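3.2 Materials

The stimulus set was built from a commercial set of wooden alphabet blocks of the kind sold for preschool use. We chose blocks over printed cards for two reasons. First, children in the pilot sessions handled cards by the edges and often bent them, and a bent card can be recognized later by its shape. Second, a block can be turned, and the orientation in which a child leaves a letter is one of our dependent measures. Selvanayagam used tiles in the earlier orientation study and reported that some children aligned the tile with the table edge regardless of the letter on it. A cube offers the same temptation on every side, so alignment with the edge is less likely to be confused with a preference for the upright form.

Each child worked with the letters of the English alphabet. Uppercase forms were used throughout. We grouped the letters in advance into those with left-right symmetry (such as A, M and T), those without it but with a familiar mirror partner in lowercase print (such as B and D), and the rest. The grouping was fixed before testing began and was not shown to the children or to the testers. Letters that look the same after a half turn (H, I, N, O, S, X and Z) were scored separately, as an upright placement of these letters cannot be told from an inverted one.

Blocks were washed between school visits and replaced when the paint had worn enough to break the outline of a letter. Wear was judged against a reference sheet kept with each kit. Over the whole study, 7 blocks were replaced, most of them vowels.

3.3 Participants and sites

Children were recruited through two primary schools, Dendero and Ernon, and through the Zurnier reading program, which runs after-school sessions in the same district. Consent forms went out in March. The final sample was 300 children in their first year of formal reading instruction. Children were included if they could name at least half of the uppercase letters in a screening task given by their own teacher. No child was excluded for left-handedness, although handedness was recorded and enters the models as a covariate.

The two schools teach letters in different orders. Dendero begins with the letters of the child's own name and then moves through the alphabet by sound. Ernon follows a printed workbook in which letters are introduced by stroke type, so that straight-line letters come well before curved ones. The Zurnier sessions draw children from both schools and do not introduce new letters. We return to this difference in Section 5, as it affects how the errors on curved letters should be read.

3.4 Layout

Before each trial the tester spread the blocks over the far part of the table and left the near part for the child's response. Rows and columns were avoided. In the pilot, a regular grid led children to search from left to right, and search time then tracked position more closely than it tracked letter. A scattered layout weakens this effect but does not remove it, and children still tended to take blocks from the side of their preferred hand. Figure 2 shows the number of blocks used and the type of spread.

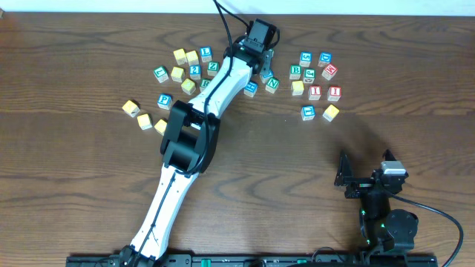
Figure 2. Twenty-six wooden alphabet blocks in two loose clusters on a wooden tabletop.

3.5 Procedure

The tester said a letter name aloud and the child found the matching block and placed it in the near part of the table. A trial ended when the child let go of the block. No feedback was given. If a child picked up a wrong block and put it back without placing it, the event was coded as a self-correction and the trial continued. Testers were told to repeat the letter name once, after a pause, and to move on if no block was chosen.

Orientation was coded from the child's seat as upright, quarter turn, or inverted. A second coder, Meriem El Ouafi, scored a subset of 440 trials without access to the first coder's sheets. Disagreements were almost all between upright and quarter turn for blocks left at a slant, and were settled by taking the nearer of the two. After exclusions for missing responses and interruptions, about 2,000 trials remained for analysis.

Response time was taken from the end of the spoken letter name to first contact with the chosen block. Times are reported on a log scale. Self-corrected trials are kept in the accuracy analysis and dropped from the analysis of response time.

4 Shares
2 Comments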